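Print this page
E-mail to a friend

Tostent opens its shoe-care bench to all comers this November

Tostent, the small repair and re-lacing workshop, is delighted to say that its shoe-care bench will be open every afternoon in November, and that anybody with a tired pair of canvas shoes at the back of the cupboard is very welcome to bring them along for a brush, a check of the stitching and, if wanted, a new set of laces.

The workshop saw 975 pairs last year, and plain black canvas with white laces and a white rubber sole is still what people bring in most – we never tire of them!
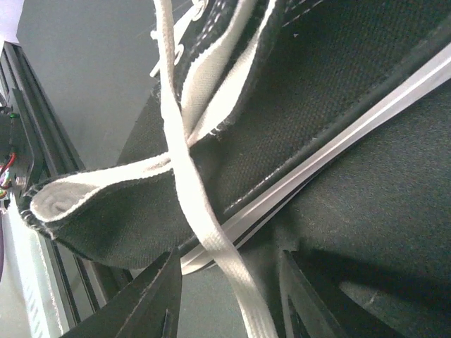 A proper surface to work on

Much thought went into the bench itself, and we will admit to being rather proud of it. The top is a very dark green, set in a black frame against a white wall, and we chose the colour so that a pale lace or a bit of lint shows up straight away. It has picked up a few fine scratches and small marks already, as a bench should, and we have no plans to polish them out.

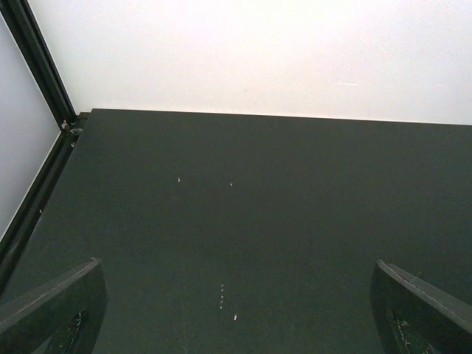

Titilayo Adebisi said she had been on the point of throwing her old canvas pair away, and that after an afternoon at the bench she went home and fetched her son's as well. She only wished it stayed open later in the evening.

Doors open at 2pm and there is no need to book. Spare laces are supplied by Vevow.

Press contact: Hicham Lamrani, Tostent

Print | E-mail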